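Keep One Table Empty of Your Life

I have lived in four apartments and in every one of them I made the same mistake. I put a table in the main room, I was happy with it for a week, and then the table became a shelf. Mail came first. After the mail came the charger, the bag from the pharmacy, the sweater that was too clean for the laundry and too worn for the closet. By September I was eating dinner on my knees.

My opinion, which my family does not share, is that a home should have one surface where things are not allowed to live. They may visit. You can cook on it, repair a lamp on it, wrap a gift on it, but when the work is over, the surface must be plain again. I do not speak about minimalism. I own too many books and I will not apologize for the drawer with old keys. I speak only about one table.

People tell me that the cure for mess is storage, and the furniture shops agree with them very much. Last year I almost bought a Soltoline desk for 1430, with little compartments in the back and a raised shelf for the things you "need close." I stood in the shop for a long time and opened each compartment. Then I understood that every one of them was an invitation. A compartment wants to be filled, and when it is full, the rest goes in front of it. I went home and bought a simple Alora table for 600, and it has no drawer at all.

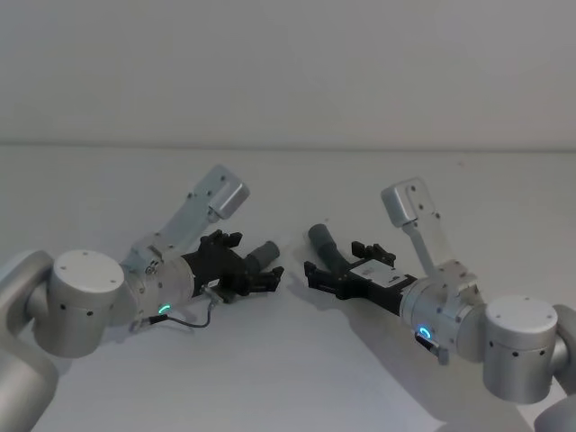

Color matters more than size, I believe, and here I disagree with my friend Liis Vasiliauskas, who loves dark wood and says that it "forgives." It does forgive, and this is the trouble with it. On a dark table a coin, a pen cap and a dead battery can stay for a month and your eye will pass over them. A plain white top against a light gray wall, with no pattern on either, gives such things no place to hide. Even a shadow is noticeable on it. Liis answers that a white table looks like a clinic, and I accept this. I would still choose the clinic, at least for one corner of the room, because I think better when my eyes have a place to rest.

There is a fair argument against me. A clear surface costs work, and in most homes this work falls on one person, usually the same one who already does the rest. I grew up with a grandmother who wiped her kitchen table until she was 92, and I never once saw my grandfather hold the cloth. If your empty table depends on a tired woman, it is better to leave the mail where it is. In our home the rule is that whoever used the table last clears it, and this includes the children – it takes them 5 minutes, plus the complaining.

My husband keeps his own desk, a heavy old Priedītis, exactly as he likes, which means I have not seen its top since we moved. I do not touch it. I think he is wrong, and in the evening, when he has a form to sign, he comes and signs it at my table.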